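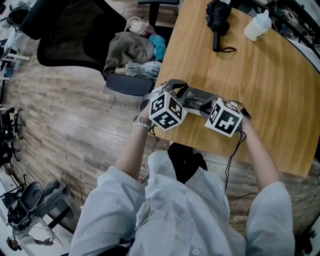

Slide 2: What sits on a work desk

Start with the desk. Light wood, oak grain. An umbrella, folded, and a white squeeze bottle with a nozzle cap. Ask the room who has an umbrella on their desk today. Wait for hands.

Then the chair. An olive-green bag, something turquoise, a light gray folded garment, one more thing on top. Point out that the pile is on a mesh office chair, so that's one less place to sit.

Slide 3: The Belolitz survey

We asked 79 people in the Villanueva office where they put their bag when they come in. Most common answer was a chair. Hooks came third. Credit Ramiro Carrasco for the questionnaire — he is in the second row.

Slide 4: What we changed in March

Hooks at the end of each row, 190 in all. One umbrella stand per door. Desk trays were tried for 10 days and dropped. Eusebio has the cost sheet if someone asks.

Keep this slide under two minutes. Skip the tray story if we're running late.

Slide 5: Cables

Short one. Cables behind the desk, off the floor where people walk. Show the clip, pass it around, get it back before questions.

Questions — Severyn takes the ones on furniture orders.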